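Chapter 4
Heat, Temperature and Comfort Indoors

What you'll need from Chapter 3: units, significant figures, reading a simple graph. If the graph part was shaky go back and do the first set of problems again. Quick, but do it.

4.1 Two words people mix up

Temperature and heat. Not the same. Temperature tells you how hot something is, on a scale. Heat is energy moving from a warmer thing to a cooler thing. A bathtub of lukewarm water can give off far more heat than a cup of boiling tea, even though the tea is at a much higher temperature. More stuff, more energy stored.

Marjorie Stockdale, who taught the first version of this course at Bristport, used to start with a spoon. Metal spoon, wooden spoon, same drawer overnight. Touch both. The metal one feels colder. Is it? No. Both sit at the temperature of the drawer. Metal just pulls heat out of your fingers faster. Your skin is a bad thermometer and a pretty good heat-loss meter. Keep that in mind, it comes back in 4.3 and again in Chapter 6.

Key terms so far: temperature, heat, thermal equilibrium (two things in contact, no net heat flow between them).
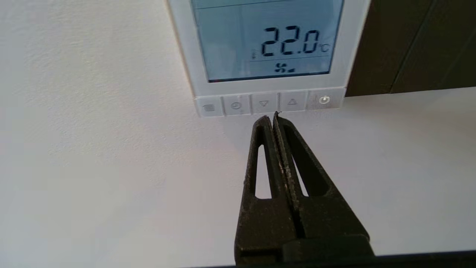

Scales next. Most of the world uses Celsius, the United States mostly uses Fahrenheit at home and Celsius in the lab, so you need both. To go from Celsius to Fahrenheit multiply by 9, divide by 5, add 32. Do it in that order. Students who add first get nonsense, every year. Take the wall thermostat with its 22.0 °C readout: 22 times 9 is 198, divided by 5 is 39.6, plus 32 is 71.6 °F. A comfortable room for most people in light clothes. Note the zero after the decimal point too. It says the display shows tenths of a degree, it does not say the sensor is accurate to a tenth. Resolution and accuracy, section 3.5, look it up if its gone fuzzy.

Going the other way: subtract 32, multiply by 5, divide by 9. Try 90 °F. You should get 32.2 °C. Try 63 °F. 17.2 °C. If you got something over 100 you forgot to subtract.

A temperature difference is another matter. No 32 involved. A rise of 5 Celsius degrees is a rise of 9 Fahrenheit degrees, end of story. This one trips up people who were doing fine until now.

4.2 Where the heat goes

Three ways out of a room. Conduction, through solid walls and window glass. Convection, warm air moving and carrying energy with it. Radiation, energy leaving a warm surface as infrared, no air needed. In a real building all three go on at once and they are hard to pull apart.

Rule of thumb for conduction: the rate of heat loss through a wall depends on the area, on what the wall is made of, and on the difference between inside and outside. Double the difference, double the loss. That is why a small change in the setting matters more to the heating bill than people expect. Say it is 12 °C outside and you hold the room at 20 °C. Difference of 8. Turn it down to 18 °C and the difference is 6. The loss drops by a quarter, for two degrees.

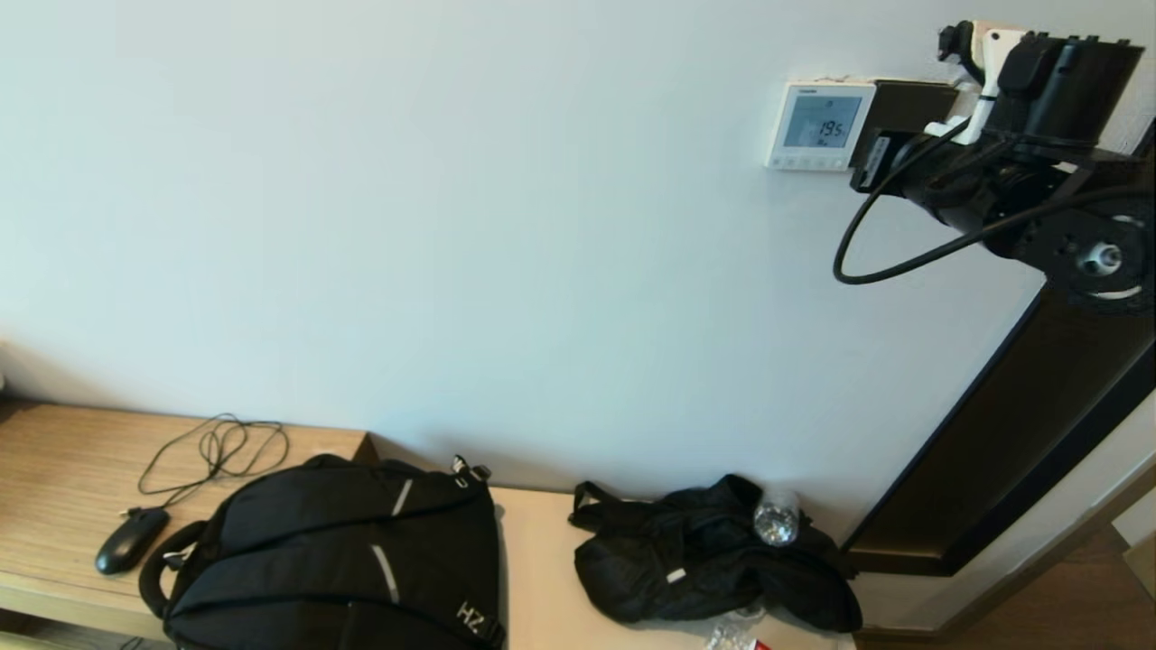
Careful though, the quarter only holds for a mild day. If the outside air is at –12 °C the same two degrees takes you from a difference of 32 down to 30, a much smaller share. Work it out. Always ask what the difference was before you say what a change is worth.

Akinyi Athumani and Musyoka Langat ran this as a class project one March, two identical storerooms, one with the door gaps sealed and one without. Their full data is in problem 37 at the end of the chapter. Don't skip that one. The unsealed room cooled faster, no suprise, but the shape of the curve is worth a look: steep at first, then flatter and flatter as the room gets close to the outside temperature.

Before you go on

1. A metal railing and a wooden bench are in the shade at 5 °C. Which feels colder? Which is colder?
2. Convert 37 °C to Fahrenheit. Where have you seen that number?
3. Outside is 10 °C. A room goes from 22 °C to 19 °C. By what fraction does the conduction loss drop?

Answers at the back. Next up, 4.3, why moving air feels cold.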